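**Anyone following the Mendville pharmacy break-ins?**

**ridgeline_tom**

So the county put out another update in May and I've read it twice now and I still can't tell if they have one suspect or two. The first report said two men in a gray pickup. Now it's "a person of interest" and the pickup has vanished from the whole story. Did I miss a correction somewhere?

My sister lives four streets over from the Awwad Pharmacy, which was the second one hit, and she says the back door is still boarded up. They're open, you just have to go in through the front and wait forever.

**pita_and_beans**

You didn't miss it. The pickup belonged to a bakery driver making a delivery, and the Mendville paper ran one line about it at the bottom of page 14. One line! After it was the headline for a week.

**oldharbor**

I don't think that's fair to the paper. They printed what the sheriff's office gave them, and when the sheriff's office changed it they printed that too. What else are they supposed to do, sit outside with binoculars?

**pita_and_beans**

Put the correction where the mistake was. That's all I'm asking. The poor driver had people taking pictures of his truck at the gas station. 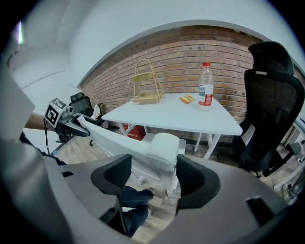 And another thing — the number of pills keeps changing. It was 3,000 in the first story, then 1,364, and the TV people are still saying 3,000 as of last night. I get that inventory takes time, but somebody should be updating the old articles.

**ridgeline_tom**

OK the 1,364 I had seen, but I figured that was for the Findunon store by itself and the bigger one was all three stores together. Is that wrong?

**kestrel851**

I read it the same way as you, Tom. The sheriff's statement says "from the Findunon location," and then the story drops that part. I called the office to ask and got a recording telling me to leave a message before 4 p.m. It was 4:10.

**oldharbor**

Well, if that's right then nothing changed and pita owes the paper half an apology.

**pita_and_beans**

Half of one, maybe. I still want the truck thing fixed.

**ridgeline_tom**

Does anybody know if Brahim Lahlou is still the one taking tips? His name was on the flyer at the library but the flyer is gone now. My sister heard glass the night of the second one and never told anybody because she figured it was raccoons in the recycling.

**kestrel851**

He's still listed on the county page, same extension. Tell her to call even if she's not sure about the time. And have her write it down first, I always forget half of what I meant to say once they pick up.

**ridgeline_tom**

Will do. She says it was before midnight, because the dog hadn't been out yet. I'll post if they call her back.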